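Blog About Recipes (sort of) Archive Contact

Notes > Kitchen > Small appliances

The small blue oven

13 September 2024

The big oven died in the middle of a lasagne, which we finished in the microwave and ate without discussing it. A new one can't be fitted until October, so for the time being we're a household that cooks in something the size of a bread bin.

I had views on colour. I wanted black, or at a push silver, something that would sulk quietly in a corner. I was outvoted and we got light blue. It has two knobs, a rack, and a manual in 2219 languages, or so it felt while I was hunting for the English. Kaja Kļaviņa next door, who has owned one for years, told me to run it empty for 30 minutes first with the window open. The manual says nothing of the sort. I did what Kaja said.
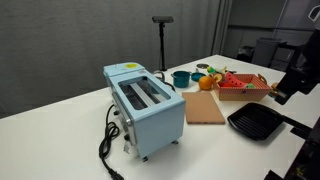 My daughter, who is 6, regards the whole purchase as hers. It's her sort of blue and very nearly her sort of size, and she had a menu planned before I'd found a spare socket. Watermelon was the starter. I was allowed to wash up.

As for real food: toast, yes. Fish fingers, yes, if you turn them and don't wander off. Jacket potatoes take so long that you forget you wanted one. It'll do a tray of 2 chicken thighs very nicely, so dinner for the four of us comes in sittings, like a ferry.

I still haven't worked out where it's going to live. The worktop is full of things I also hadn't worked out where to put.

Recent posts
Grelix descaler, a grudging review
The shelf that wasn't level
What I took to the tip
Soup again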